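Clearing out the dining room

My aunt's house on Hutchins Street sold in September, and I have spent most evenings since then going through what came home with me. She kept things for 20 years without sorting them. Receipts, birthday cards, keys to cars she no longer owned. I took 7 cartons and my cousin Arlo took the rest.

I work at the dining table after supper with the cloth left on. It's a peach quilted one with an orange fringe, and it keeps the old paper from sliding. Small things go in a box lid first so they don't end up on the floor. 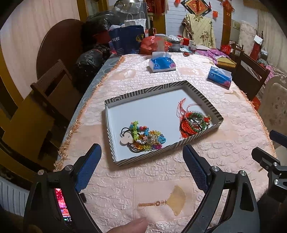
How long should you keep an old relative's bills?

I kept the ones tied to the house sale and the last tax return, and shredded the rest after asking Xiomara Park, who handled the estate. Utility bills went first. There was one from the water company for 812 dollars - she had a leak that winter and complained about it until spring.

Letters are slower. I read each one once and put it in a folder by who wrote it. If I can't tell who wrote it, it goes in an envelope for Arlo, who remembers the neighbors better than I do. He has answered for most of them so far, though he is sure one signature says "Bev" and I think it says "Ben."

Two cartons left. One is all Christmas cards, and I plan to start on it Friday after work.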